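Nikau hand capture guide
Section 3. Wrist bands, head camera and first recording
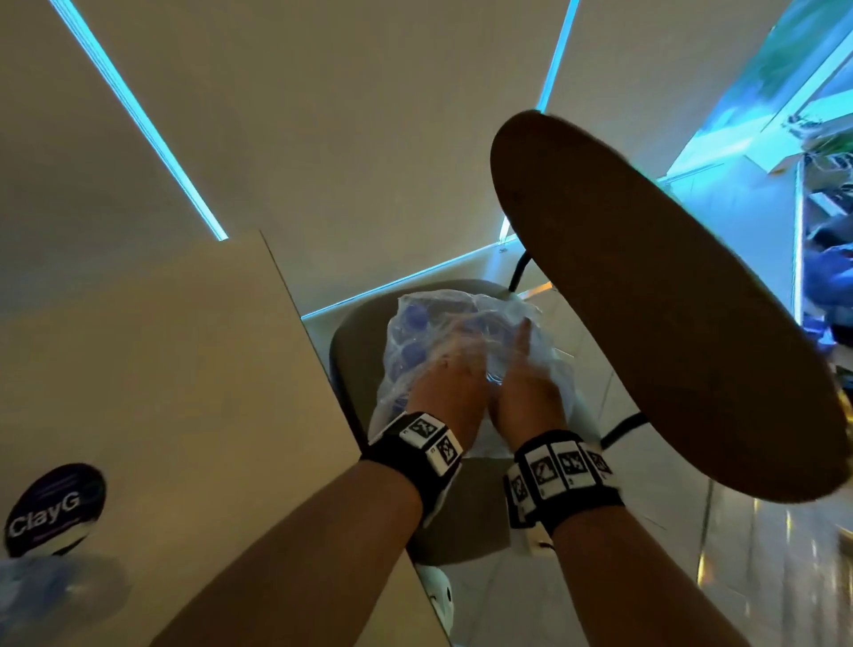
Read section 2 first if the camera isnt calibrated yet. Everything below assumes it is.

The method needs both wrists tracked against the head camera the whole way through a task. Fingers get estimated later from the video, wrists come from the tags. Bad tags, bad wrists, and the Vemitz policy trained on them will reach to the wrong place.

Putting the bands on

1. Left band on the left wrist, right on the right. They are not interchangeable, tag IDs are fixed in the config.
2. Sleeves up past the band. Tighten until it doesn't turn when you twist your forearm.
3. Hold both hands out, palms down. The preview should show at least one tag per wrist outlined in green.
4. Turn each hand slowly. Outline may hop from tag to tag, fine. If it drops out for over 2 seconds, redo the band.

Caution: do not wipe tags with alcohol. Ink lifts. Dry cloth only.

Recording

1. Start Ciltolmont, pick New session, type the task name. No spaces.
2. Look at your hands. Keep looking at them. If they leave the view the take is cut there.
3. Wait for the beep, then do the task at normal speed. Soft stuff like bags and film: press and handle it the way you would at home, no slow motion.
4. Hands still at the end, count to 3, press the pedal.
5. Repeat untill you have 40 takes, then rest your neck.

Note: glare off clear plastic can bleach out a tag. Shift your seat a bit before adding lamps.

Note: work surface can be any height. Chair, floor, table all go in the same set. In our January runs mixed heights gave better grasps on bags than table only, same number of takes.

Checking the data

Run the MacBrayne check before you take the bands off. Wrist path should be one smooth line per hand. Jumps = a misread tag, delete that take. Left and right swapped = bands on wrong, delete the lot and start over.

A full training set is 1,000 clean takes. Upload in batches, see section 4.

Last edited 12th March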